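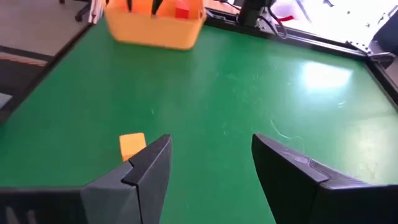

The letters from Lenholm

A magazine feature, September 25, 2018

The tin had been on top of a wardrobe in Trovley for longer than anyone in the family could say, and it came down in August only because the wardrobe was being sold. Inside were 249 letters, most of them still in their envelopes, tied up with kitchen string in bundles that somebody had once put in order and somebody else had muddled.

They were written by a girl who arrived in Lenholm at the age of 11, sent ahead of the war with a small case and a label on her coat, to live with a family she had never met. Her parents stayed behind in Arruda to settle their affairs, as they put it, and meant to follow by the spring. They wrote to her every week, and she wrote back, and when the post between them stopped she carried on writing to an aunt who had got as far as Stiter and kept a room there above a baker's.

I spent the better part of three days with the letters, at her granddaughter's kitchen table, with a great deal of tea and a dog asleep on my feet, and I must say I have seldom enjoyed any reading more. You expect sorrow, of course, and there is plenty of it if you know where to look. But she was a child, and so she writes mainly about food! There is a whole page on custard, which she thought a very poor idea. There are complaints about wool stockings, and a long and rather unkind account of a school play in which she was given the part of a hedge.

The aunt's replies are a delight too, though only a handful survive. She had a firm hand and firm opinions, and she corrected the girl's spelling in the margins and sent it back to her – by then the girl was mixing her two languages in the same sentence, and you can watch the old one slipping away from month to month. By the last bundle she is writing home in English and apologising for it.

Her parents never reached Lenholm. She mentions it once, in two lines, and then asks whether her aunt has any use for a winter hat.

She married, taught needlework, and lived to be 76. Her family knew she had come from somewhere else, and knew the name of the town, but she didn't speak of it and they had got used to not asking. Her granddaughter is now typing the letters out in the evenings, spelling mistakes and all, and has reached the winter of the second year, where there is a good deal about chilblains.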